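Home Projects Reports Partners Contact

Skevton table-top picking software
Progress report to the Rilarness fund, second period

This report covers work on the Skevton planner and its perception module up to the end of September. Spending is dealt with in the separate statement. All the work in this period was done in simulation, using the kitchen table set.

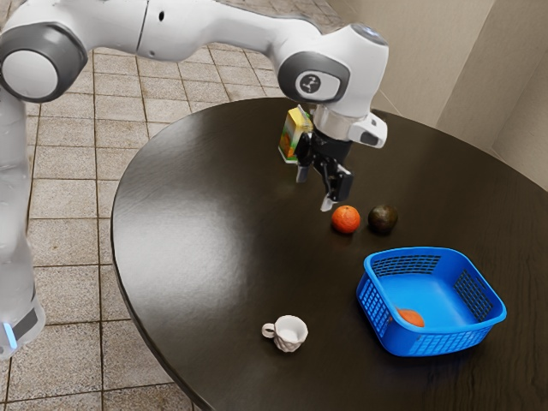
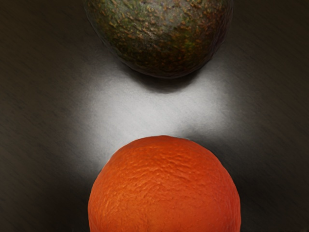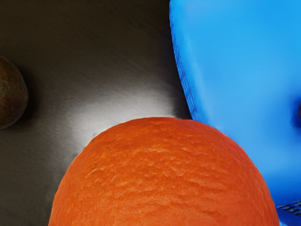 All three from the simulated table set.

Report 2, page 1

1. Summary

The planner now runs from start to finish on the table set without anyone stepping in between stages. Perception is better than it was at the last report on fruit and other rounded objects, and still weak on objects that are partly out of view. Of the nine work items agreed for the period, six are finished, two are under way and one has been put back to the next period. We are not asking for a change to the budget or the end date.

2. Background to the period

At the last report the software was in three pieces that did not talk to each other properly. The detector wrote its results to a file, the planner read the file, and the controller was started by hand. Any delay between the pieces meant that the planner was working from an old view of the table. The main aim for this period was to join them up, and then to measure the whole thing as one system.

The set of objects is deliberately ordinary: fruit, a small juice carton, a white cup and a blue basket, on a dark table top. We kept the same objects throughout so that results from different weeks could be compared. Lighting, camera position and the placing of the objects were varied.

3. Control

The old controller ran each motion to the end before it would accept a new one. It has been replaced. The new one accepts an updated target while the arm is moving and blends towards it within set limits on speed and joint acceleration. Most of the effort went into what happens when an update arrives close to the end of a motion. The first version overshot and then corrected, and with the gripper low over the table that was enough to knock neighbouring objects. Updates are now refused inside a short distance of the target and the planner is told so.

The clearance check has been rewritten as well. Previously it treated the gripper as a bare tool and ignored whatever it was carrying. A carton held in the fingers adds a good deal to the space the tool needs, and a path that was safe on the way in could be unsafe on the way out. The check now adds a simple box for the held object as soon as the fingers report a closed grasp. In the first of the pictures, with the carton against the gripper and the orange and avocado just underneath, the margin is small, and layouts of this sort are the ones we now use most for testing.

4. Perception

The detector was retrained in this period on 1437 rendered views of the table. Each view comes with exact labels from the simulator, so no hand labelling was needed. The views fall into two groups: wide ones that take in the arm and a large part of the table, and close ones in which one or two objects fill most of the image.

The close views have been the harder group. An object near the camera is often cropped, and the old detector placed the centre of a cropped object in the middle of the part it could see. For an orange showing only its upper dome, that put the centre too high and the grasp followed it. The retrained detector fits a full outline to the visible part and reports the centre of that, with a figure for how sure it is. The planner can then ask for another view before it commits to a grasp.

Two problems remain.

The first is touching objects. In the third picture the orange and the large blue object meet or overlap, and the edge between them is easy to find from the colour. Where two objects of similar colour touch, the detector still joins them fairly often. We have tried using depth to split them and the results are mixed. This work item is one of the two still under way.

The second is glare. The bright patches on the table top, visible in both close views, used to be picked up as separate flat objects. Retraining has removed most of these false detections. What is left shows up mainly when the patch runs up against the outline of a fruit, and the fitted outline is then pulled out towards the light. We have a filter for this but it slows the detector down and has been left switched off for the time being.

5. Planning

The planner works out an order for moving the objects and a grasp for each one. The order matters more than we expected when the proposal was written. Taking the nearest object first is quick to compute but often leaves the arm reaching over something taller. The planner now looks at the first few moves together and picks the order with the most clearance.

Placing into the basket is done as a separate step. The planner used to aim for the middle of the basket floor every time, which worked for the first object and not for the next. It now looks into the basket before each placement and chooses a free area. The basket is also no longer assumed to be square on to the table edge. Its angle is estimated from the rim.

If a grasp fails, the planner backs off, takes a new view and tries again with a different approach angle. After two failed tries it leaves the object and moves to the next.

6. Tooling

Test layouts are now described in plain text files and kept with the code. A run can be repeated exactly from its file and its random seed, and this has made faults much easier to chase. The log viewer, Rustora, shows the camera views, the fitted outlines and the planned path on one time line. It was written for our own use, but Khalaf asked for a copy to look at their own runs and we have shared it with them.

The full test suite runs overnight. It is made up of 96 layouts, and every change to the planner or controller has to go through it before it is merged. Twice in September the overnight run stopped part way with a memory fault in the renderer. We have worked round this by restarting the renderer between layouts - the cause has not been found.

7. Work items

Finished: controller replacement, clearance check with held object, detector retraining, ordering of moves, basket placement, layout files and overnight suite.

Under way: splitting of touching objects, glare filter.

Put back: first trials on the real arm. The arm at the Khalaf site was needed for other work longer than planned. The time was used on the basket placement step, which had been expected to run over.

8. Risks

The main risk is the move from simulation to the real arm. The rendered fruit has good surface detail but real fruit varies more in size and shape, and the table at Khalaf is a different finish. We expect to have to retrain with a share of real images and have kept time for this in the next period. The glare problem may turn out better or worse under real lighting and we have no way of telling yet.

A smaller risk is the speed of the detector. With the glare filter on, the planner has to wait for each new view, and the benefit of the new controller is partly lost.

9. Next period

Real arm trials come first, starting with single objects and then the same layouts as the overnight suite. The splitting work will carry on alongside. The glare filter will be rewritten to run only on the area next to a fitted outline. We would like to show the system to the fund at the Khalaf site once the single object trials are complete, and will suggest a time nearer to that point.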